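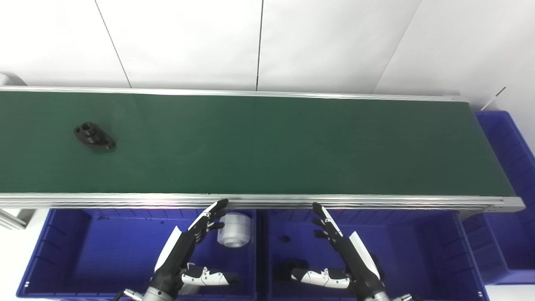
Minutes of the Sorting Bench Meeting

Held in the packing bay, April 2018, standing up, as the chairs have gone to the canteen again

Present: Mehwish Ghumman (chair and minutes), both shifts from the bench, one person from stores, and someone from accounts who had come about a different matter and stayed for the biscuits.

Apologies: Purchasing, who sent them by email at the moment the meeting began.

1. Minutes of the January meeting

Agreed as accurate, apart from the spelling of Guerra, which had been done two ways on the same page. Stores asked that the word "shambles" be taken out of item 4. The chair declined.

2. Matters arising

The lamp over the door has been replaced. The draught under the door has not. Maintenance say it is a separate job and needs a separate form. The form is on its third revision and nobody present had the new one.

3. The Guerra order

The Guerra order is for 502 flanges, the black oval ones with an ear at each end and the raised boss in the middle. The customer wants them in a single delivery. The late shift asked who orders 502 of anything. The chair said that a customer does, and that they pay on time.

It was agreed that flanges go on the belt flat, boss upwards, so the bore can be looked at without picking the part up. The early shift has been doing this for months. The late shift said they had too, though with less fuss. After some discussion it was noted that they lie a bit crooked on the belt whoever puts them down, and that this does not matter. Anyone who wishes to line them up with the rail may do so in their own time.

4. Bins

This item took up most of the meeting, as it did in January.

The blue bins at the front of the belt are for sorting into. The tall blue one past the end of the belt is for returns to stores. It has been used for other things, and the chair read out a list: one glove, a Trornon catalogue, half a roll of tape, and a sandwich in its wrapper. The sandwich was not claimed.

Stores wanted to know why every bin on the site is the same blue. Purchasing's email had dealt with this in advance. Blue was cheaper. Stores proposed labels, and the proposal was carried with one against, on the grounds that we had labels in January and they fell off. It was pointed out that those were address labels. Proper ones will be ordered from Gesura, who also supply the bins and may possibly know what sticks to them.

Until the labels come, the rule is one kind of part to a bin. White cylindrical parts, the stepped ones with the groove round the middle, go in the left-hand bin and should be stood on end, well clear of the side. Round black parts go in the bin to the right of it.

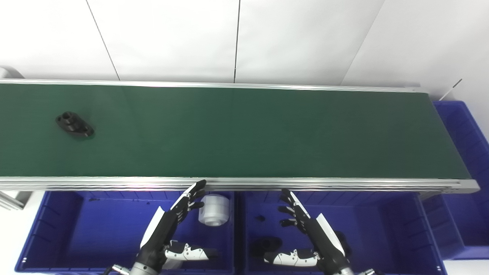 The late shift asked what happens to a part that is both black and small and does not look like anything on the list. The chair said to leave it in the right-hand bin and tell her, and please not to leave it on her keyboard.

Bins are also to be wiped out on Fridays. Several people believed this was already happening, and each of them believed somebody else was doing it. A rota will go up. Specks, crumbs and swarf all count as dirt, and the difference between them is not to be debated at the bench.

5. The belt

The green belt is holding up well. Maintenance have asked that people stop leaning on the near rail while they chat, and wish it recorded that this is the third time of asking. The early shift replied that it is exactly the right height for leaning on, which was felt to be a fair point but not a defence.

Mugs are not to be put on the belt at any time — including when it is stopped, and including "just for a second".

6. Brivisgate visit

Two visitors from Brivisgate want to see the bench before they decide where to place a trial order of 3000 pieces. The chair asked for the bay to look the way it does on a good day. There was a short silence while people tried to remember one.

Coats are to come off the fire extinguisher. The radio may stay on, quietly, with the choice of station left to the chair.

7. Any other business

Accounts finally raised the matter they had come about, a missing delivery note. It was under the biscuits.

Actions

Mehwish Ghumman: order labels, put up the rota, find the current draught form.
Stores: empty the tall bin and deal with the sandwich.
Both shifts: stop leaning.

Next meeting to be fixed when the chairs are back.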